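# Skunel liquid hand soap, the big pump bottle: two months on

Jul 10, 2019

I should say first that I never meant to become a person with opinions about hand soap. For years we had a bar of whatever was cheapest, sitting in a dish that turned to jelly, and I was perfectly happy until we had the bathroom done and my sister-in-law Elli came to stay. She looked at the dish, said nothing at all (she is very well brought up), and a parcel arrived in May with two bottles of Skunel in it. So these were a present, and you may take that into account if you like!

The one I've been using is the orange, and I do mean orange, the colour of the squash we used to get at school sports days. I had my doubts. Our counter is beige marble with brown and cream running all through it, and my husband Aarne was sure the stuff would leave a tidemark wherever it dripped. It hasn't so far. I've wiped up plenty of drips, some of them a good day old, and they came off with a damp cloth and no scrubbing.

The bottle is clear, and I like that far more than I expected to. With the old ceramic dispenser I only ever found out it was empty with my hands already wet. Now I can see it getting low while I'm brushing my teeth, and I put soap on the list before we run out.

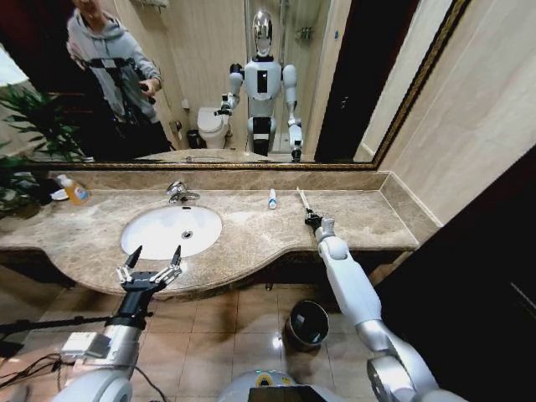
The smell is more peel than juice, a bit sharp when you first press the pump and then quite soft afterwards. It doesn't hang about on your hands at dinner. Poonam next door thought it was too strong, but she can't abide scented anything, so I'd only pass that on if you're the same way.

Now, the pump. This is my one real grumble. For the first 3 weeks it was lovely, a neat little blob each time, and then it began to stick halfway down and come up again with a sort of sigh. Running the nozzle under the hot tap sorts it out for a while. I had a Toprak bottle before this (from the chemist's, when the soap dish finally went in the bin) and the pump on that never gave a moment's bother, though the soap itself left my knuckles as dry as paper, so I wouldn't go back.

It lathers well even in our hard water, and you need less than you think. One press does for me. Aarne uses three and then complains that it takes ages to rinse off, and there's no telling him.

As for cleaning the basin, a smear of it on a cloth brings up the tap nicely and doesn't seem to dull the chrome. I wouldn't use it on the mirror. I tried, and spent the rest of the morning polishing off streaks.

You can get a 900 ml refill pouch, which I've just ordered, and a smaller 200 ml bottle that would suit a cloakroom. The pouch works out a good deal cheaper if you have somewhere to keep it. Mine will be living in the airing cupboard, behind the towels.

Four stars from me, and I'd have given the fifth for a better pump.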